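Courses > Work and Technology > Unit 4 > Handout 2: Automation on the Prep Line

Read this before the seminar. Bring one page of notes on the questions under Task B.

1. The case

Firkach is a catering kitchen that packs cold meals for offices and two hospitals. Until last fall, the assembly room was run by hand, with 60 people over two shifts. Management then began testing a robot arm on one station, where pieces of food are set into a tray. The trial was run by Yanling Zhong, the production manager. Dardo Bustos, a shift lead with long experience on the line, was asked to write up what changed for the staff.

2. What changed in the work

Before the trial, a tray packer picked from open bins and judged each piece by eye. The arm needs its pieces presented in a known place and at a known angle, so a new job appeared: the loader. Loaders set pieces into holders, check that they stand up, and clear the station when a pick fails. Bustos wrote that the loader's shift is easier on the shoulders and harder on the attention. Packers used to talk while they worked. Loaders work alone and watch a status light.

Pay stayed in the same grade. Shaohua Shi, who represented the staff in the talks, argued that fault clearing was a skilled task and should be paid as one. The matter was still open when the report was filed.

3. Terms

Presentation: how a part is offered to the machine.
Residual task: work left to people after a process is automated.
Deskilling: loss of judgment or craft from a job. Compare with the reading by Morikawa.

4. Tasks

Task A. Study the station layout. Three clear stands lie parallel on a white table, and the white clip at the right end of each one holds a flat, colorful item beside a metal tray. List the jobs a person must do before the arm can make one pick, and mark which of them the old packers already did. 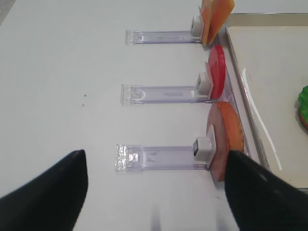
Task B. Questions for the seminar

Who decides when the arm has failed, and who is blamed for the lost time?
Should the loader's job be graded above the packer's? Use Shi's argument and one against it.
What would you ask the loaders that Bustos did not?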